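Can a machine put away the shopping yet?
Yamuna Panicker, 7/15/18
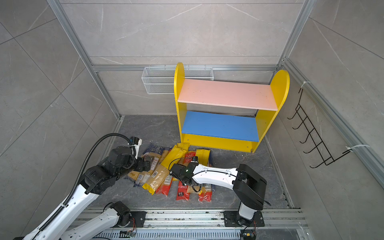

Noodle packages on the floor of the work cell, with both arms over the pile and the shelves still empty.

When I tell friends that I write about robots, they ask me always the same thing. When can I buy one which tidies my kitchen? I spent two days at Rernley, a small workshop where such chores are tested, and I will try to give them a fair answer.

The chore was stocking a shelf. My nephew Anton, who is a schoolboy, does this at home in a few minutes, with music on. For two arms fixed to a rail it is a serious piece of work. A box has flat sides and stays the same when you grip it. A bag of noodles bends, its ends are crinkled, and it slides over the bag beneath. The machine must decide which package lies on top, where to hold it and how hard. If it pulls the wrong one, the whole pile moves and the decision must be made again.

The team at Rernley calls one full pile, from floor to shelf, a round. They had planned 200 rounds for the month, and 49 were done when I arrived. I watched several. In a good round the arms worked slowly but with a certain calm, and I forgot to take notes. In a bad one a gripper closed on the loose end of a bag, lifted it a little, and let it fall. Dry noodles break easily — a shop would not be happy with this.

In the afternoon I visited Chettiar, a grocery store in the next street, and asked the manager if she would take such a helper. She laughed and showed me her back room. A new person learns her shelves in 20 minutes, she told me, and the same person also mops, answers the telephone and notices when the milk is old.

At Bostis, a firm that packs dry food, the opinion was warmer. Their night shift handles one kind of package for hours, and there a slow machine that does not get tired could already be useful.

So I say to my friends: for one task, in one prepared corner, it begins to be possible. For your kitchen, please keep the teenager. I go back to Rernley in December, when they want to try with tins and soft bread in the same pile — I am most curious about the bread.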